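I've been meaning to write about mending since February, when the elbow went in my good cardigan and I discovered that I own three tins of buttons and not one decent darning needle. It's taken me until now to sit down with a cup of tea and do it, and in the meantime the moths have been at the hall cupboard, so I suppose I've got more to say than I would have had then.

My grandmother darned everything. Socks, obviously, but also tea towels, pillowcases, the lining of a handbag, and once (family legend, but I believe it) a tent. She kept her wools in a biscuit tin, wound around bits of cereal box with the colour written on the edge in pencil, and she'd hold a garment up to the kitchen window with her fist inside it, turning it slowly, looking for the thin places before they became holes. I thought it was terribly boring at the time. I was seven and wanted to be outside with the hose. Now I do exactly the same thing at my own kitchen window, and I've even caught myself making the little disapproving noise she made when she found one.

Anyway, the cardigan. I drove out to Flurport for the wool, a longish way to go for one skein but I love the drive, and the shop there still keeps odd dye lots in a basket by the till. I came home with a grey that was nearly right and a packet of Savden needles with the nice blunt tips, and I put Bach on, the cello suites, my usual choice for anything fiddly. Four evenings later I had an elbow again. It isn't invisible. The grey is a touch bluer than the rest and the patch sits up a little proud when I bend my arm, but it's warm and it's holding, and I've grown quite fond of it.

What the whole business did was send me through the rest of my woollies. If you've never pulled every jumper you own out of the drawers at the end of the season, I do recommend it, though set aside more time than you think you'll need and have some lunch first. I check cuffs, then elbows, then under the arms, and then I look along the inside of the collar where the moths seem to like it best. You have to get it flat to see anything properly, and patterned knits are the worst of the lot for hiding a nibble.
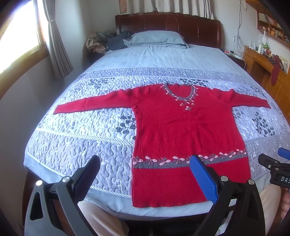
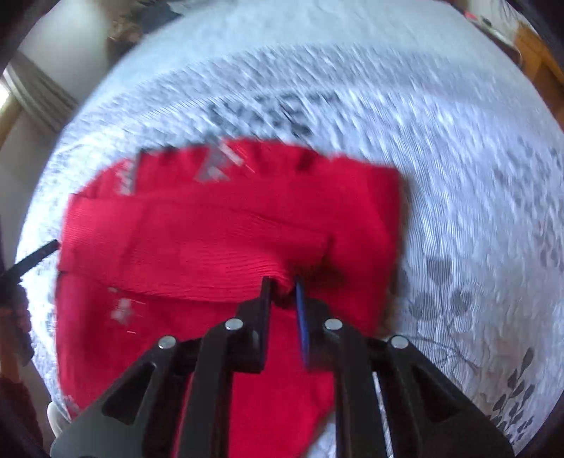
I wash everything before it goes away for summer, even the ones I've only worn twice. Moths are after the bits of us left behind on the fibre, the skin and the crumbs and the spilled soup, and a clean jumper is much less of a dinner invitation. Cool water, a small squirt of wool wash, no wringing. I roll each one up in a towel and kneel on it (my knees complain, but they complain about everything) and then it dries on the rack in the spare room with the door open. It can take days if the weather's miserable. I used to hang them on the line by the hem, and I've got two old jumpers with peculiar pointy hips to show for it.

Storage is where I've changed my ways this year. I had been a great believer in cedar balls, and I still like the smell, but I don't think they were doing much after the first few months, and I'd never once got round to sanding them. So now it's the freezer first, a few days in a sealed bag shoved in beside the peas, and then into zipped cotton bags on the top shelf. The bags are from Vuvura and they weren't cheap, but the zips run smoothly and you can write on the label with an ordinary laundry pen. I've written what's inside each one and what wants fixing, so that when the cold comes back I can't pretend I've forgotten about the green vest.

The green vest is going to be a big job. There's a hole at the side you could put a plum through, and plain darning won't do it, so I'll have to pick up stitches and knit a proper patch. I've been putting it off for two winters. A reader wrote in after my last post on wool to suggest Swiss darning over the top once the patch is in, to carry the pattern across, and I've been practising on a swatch in front of the telly. So far it looks like something the cat did, but the tension's improving.

If any of you have a good way of matching faded wool, I'd dearly love to hear it. I've tried leaving a skein on the windowsill to bleach, with mixed results, and tea-dyeing is fine for creams but hopeless with anything blue. I've also got half a tin of that lovely grey left over, more than I'll ever need for elbows, so I'm thinking wrist warmers.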